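An afternoon at the Allmont open day in Clullstead

I had been meaning to go to the Allmont workshops for years, and on 10th September I finally got myself on the early bus to Clullstead with a flask and a cheese roll, and I am so glad I did. They only open the doors to the public once a year (it used to be in June, when it clashed with my sister's garden fair) and there is far more to see than you could manage in a day. I skipped the paint hall altogether and I'm told I missed a treat.

What I really wanted was the bench upstairs where they keep the pair of small arms they call Jiler. If you read my piece on the bottling line you will know I have a soft spot for the looking-after side of things, and the young man on duty was kind enough to let me stand there far longer than was fair on the people behind me. The job that day was cable sorting. A cardboard box of black leads goes down in a heap, and one of the arms is steered in to get hold of a lead and lift it free of the rest. It sounds like nothing at all! Anyone with a drawer at home full of old chargers will know better.

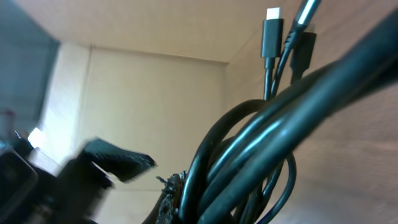
Black leads are a favourite for this because they are so awkward, I was told. They shine in the wrong places, they all look alike, and a loop that seems to belong to one plug very often belongs to its neighbour. The small plugs are the part to go for if you can reach them, as you then have a proper end to pull on. The fingers get wiped down every morning and the jaws checked for play, and there is a little card by the stairs where whoever did it puts their initials. I do like a card with initials on it.

Then we got on to wear, and I'm afraid I asked a great many questions. The arms have their own cables to think about, as well as the ones they are picking up, and that is where most of the trouble comes from. Each time an arm reaches and folds, its cable has to give a bit and come back, so the crew leave a generous loop near the wrist and clip the rest along the arm. Too tight and it tugs at the plug, too slack and it catches on the work. They look over the clips every 40 hours of running, and at 2000 hours the cable is changed whether it looks tired or not. The joints go on to 3000 before they are opened up.

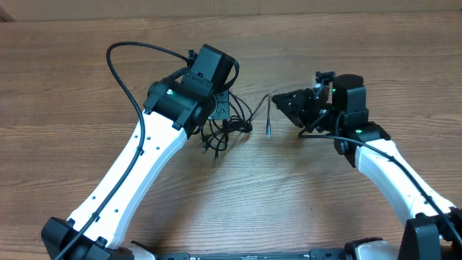 Before any work starts they go round the small green lights on the joints, and if one is out they try the plug first and the motor second. My guide said he had once spent 2 hours on a dark joint before pushing the plug home with his thumb, and he told it so cheerfully that I think it must be a regular story. Screws on the wrist get a quick turn with a hand driver, never a powered one — the threads are small and a stripped one means a whole new bracket from Seo, and a wait for the post.

I did ask whether I might have a go at steering and was told very nicely that the public turns were all taken by noon, so do get there early if that's your sort of thing. Tea was in the old pattern store, with a very decent fruit loaf, and the bus back goes from the far side of the road by the chapel. The stop isn't marked, so stand by the post box and wave.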